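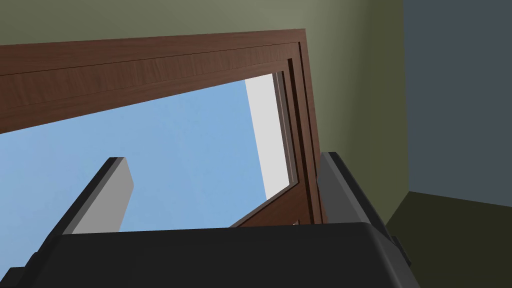
Looking after an older house, week four: damp and fresh air

Hello again everyone. These are the notes from Thursday, tidied up a bit, with the things I forgot to say on the night put back in. If you missed it, start with the part on where damp comes from and don't worry too much about the sums.

Where the water comes from

People always blame the roof. I did too in my first house, and I spent a whole winter going up and down a ladder in Prestport looking for a slipped tile. The roof was fine. I was drying two loads of washing a week in the back bedroom with the door shut!

There are three sorts of damp and you treat each one differently, so please don't buy anything until you know which you've got.

Rain getting in shows up as a patch that grows after bad weather. Look for it near gutters, chimneys and window sills, and go outside while it's raining (yes, really) to see where the water runs.

Damp coming up from the ground stays low on the wall, usually below waist height, and often leaves a white, salty bloom. Check whether somebody has piled soil or laid a path too high against the outside.

Condensation is the common one. Warm air holds more water than cold air, so when it meets a cold wall it has to let some of it go. You'll find it in corners, behind wardrobes and on the glass first thing in the morning.

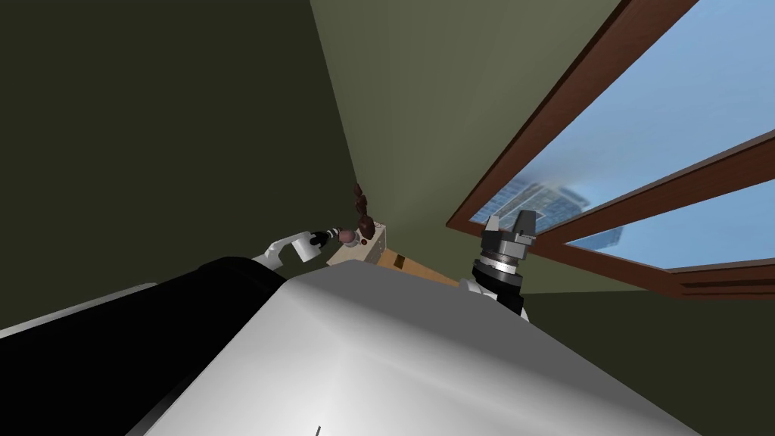 Reading a humidity meter

Those of you who borrowed a meter last week, well done for writing your numbers down. What it shows is relative humidity, meaning how full of water the air is compared with the most it could hold at that temperature. Once a room sits above 70 per cent for days on end, you can expect mould sooner or later.

Put the meter on a shelf, away from the radiator, the kettle and the window. Leave it 10 minutes before you believe it. Then take a reading when you get up and another before bed, and write down what was going on in the house. "Bath, door open" is much more use to me than a number on its own.

A word about temperature, as we ran out of time for this. If you turn the heating up and the humidity drops, you haven't got rid of any water. It's still in the air, waiting for you to turn the heating off again. Ward Van Loon asked about this at the break and I gave him a muddled answer, so Ward, that's the proper one.

Letting it out

Water made indoors has to leave, and fresh air carries it off. Open windows on opposite sides of the house if you can, wide, for a short while. A window left open a crack all day in January mostly cools the wall around it, and a cold wall is just what condensation likes.

Keep lids on pans. Shut the bathroom door while you're in there and leave the fan running afterwards. Pull big furniture a hand's width off the outside walls. I know it looks odd for a day or two, but you stop noticing.

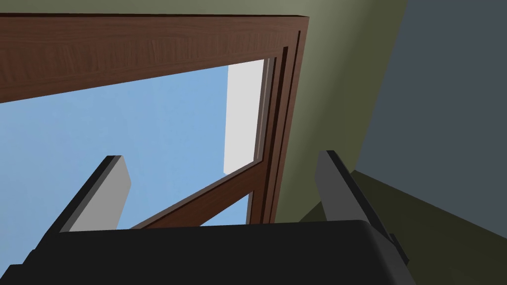

Old wooden windows

I could talk about these all night, and some of you will say I did. Wood moves with the seasons, swelling in a damp spell and shrinking in a dry one, so a sash that sticks in winter may run perfectly well by June. Don't plane it in winter! You'll have a rattling gap all summer and be cross with me.

Check the bottom rail first, as that's where water sits. Press gently with a blunt screwdriver. Sound wood pushes back and rotten wood gives. A small soft spot can be cut out and filled, but if the tool sinks in along the whole length you need a joiner to let in a new piece.

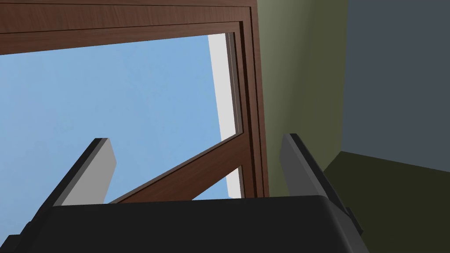 Then there's paint. Thick layers over the joints look like protection, but once they crack, rain gets in behind and can't easily dry out again. Scrape back whatever is loose, let the wood dry properly, prime the bare bits and go thin on the top coats. Keep the paint off the cords and the sliding edges.

For next week

Bring seven days of readings, morning and night, from your worst room. Also bring a rough sketch of that room showing the outside walls, the radiator and anything large standing against a wall. We'll be doing gutters and drains, so wear shoes you don't mind getting wet.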